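Skekness vuelve a las librerías: la trilogía del faro, por fin en un solo tomo

Nota de prensa. Para publicación inmediata.

Hola a todos los que nos leéis en redacciones, blogs y clubes de lectura. Soy Baltazar Cuautle, editor de Grumidance, y esta vez he pedido escribir yo la nota porque llevo media vida queriendo anunciar este libro. En marzo sale la edición completa de Skekness, las tres novelas juveniles de la familia Mtshali reunidas por primera vez en un único volumen.

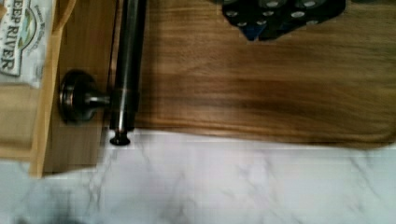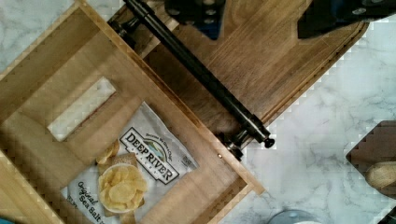 Una tabla de madera sobre mármol y, en la segunda foto, una bolsa de patatas Deep River en su bandeja.

Os cuento de qué va, para los que no la conozcáis. Noma Mtshali tiene doce años cuando a su padre le dan el puesto de farero en Skekness, una isla pequeña, ventosa y llena de cabras que no obedecen a nadie. Ella no quiere ir (¡claro que no quiere!), pero el primer invierno aprende a remar, a leer el cielo y a distinguir el barco del correo por el ruido del motor. En el segundo libro, El verano de las redes, llega a la isla una familia de pescadores con un hijo que no habla y una perra que no se calla. Y el tercero, La última lámpara, es el que me hizo llorar en un autobús: el faro se va a automatizar y Noma, que ya tiene diecisiete, tiene que decidir si se marcha.

Yo leí el primero con once años, en un ejemplar de biblioteca al que le faltaba la página 139. Tardé muchísimo en saber qué pasaba en ella. Ahora lo sé, y os aseguro que merecía la pena — es cuando Noma encuentra las cartas en la caja del barómetro, y no digo más.

La nueva edición lleva la traducción revisada de arriba abajo, 33 ilustraciones a tinta recuperadas de las primeras ediciones y un mapa desplegable de la isla, con su embarcadero y su cementerio de anclas. Hemos añadido también un cuento inédito, «Privo», sobre el burro que sube el aceite al faro, que apareció entre los papeles de la autora en una carpeta de recetas. Es cortito y muy gracioso, y los lectores más pequeños pueden empezar por ahí sin problema.

La recomendamos a partir de los diez años, aunque en la editorial la hemos leído todos con bastante más edad. Si en casa os gustan las historias de islas, de tormentas y de hermanos que se pelean por la litera de arriba, es vuestra.

Los ejemplares para prensa ya se pueden pedir. Tenemos 197 reservados para medios, bibliotecas y clubes de lectura, y se envían por orden de llegada. También mandamos el primer capítulo en PDF y una guía de lectura con 5 actividades para el aula.

Skekness. La trilogía completa
Editorial Grumidance, colección juvenil
Tapa dura, con mapa desplegable
A la venta en marzo

Para entrevistas, ejemplares o simplemente para hablar de cabras, preguntad por Baltazar Cuautle en el departamento editorial de Grumidance, por las mañanas a partir de las diez.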